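Gripper Trials, Round 3: The Simulator Gallery

Jaqueline Olvera and I spent February comparing grippers for the Koyama arm, mostly in simulation, where dropped parts don't roll under the cabinet.

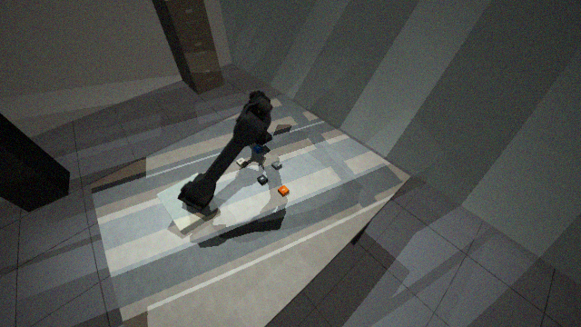 Black arm, dark gripper, five small blocks. The blue one is right beside the gripper; orange has the front to itself.

We ran two grippers, the Zisen and the Clondska, with 19 tries each. The Zisen managed 14 clean picks. The Clondska managed 3, and Jaqueline would like it noted that she ordered the other one.

Black gripper over black block is a fine way to test your camera settings — and your patience. We ended up brightening the lights in later runs, which helped the camera more than it helped the Clondska.

Scene files are in the Fasolia folder. Please don't rename the blocks again.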